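Subject: Re: [flira-cooks] Slow cooker lid rattling

Leif Hviid wrote:
> Mine is the Vorkberg, and the lid starts rattling
> after 3 hours on high. Should I send it back?

Hi Leif, and hello everybody,

Please don't send it back yet! My old Moncrieff rattled just like that every January (chili season at our house), and all it wanted was a little less liquid.

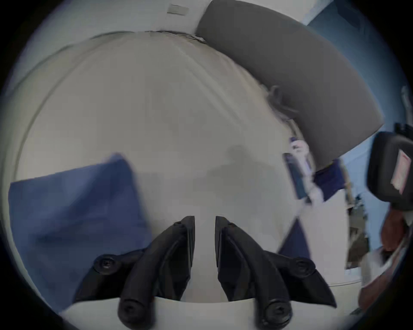
I'd start with a cup less broth and turn it to low once things bubble. If it still dances, try a folded dish towel over the lid, well clear of the heating part. The new lid they offered me was 50 dollars, so I was glad to skip it!
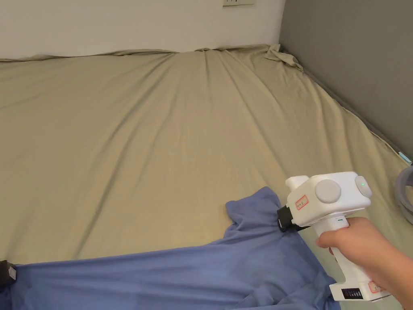
Bed with the beige fitted sheet on

Let us know how supper comes out.

Warmly,
Your friend in Testby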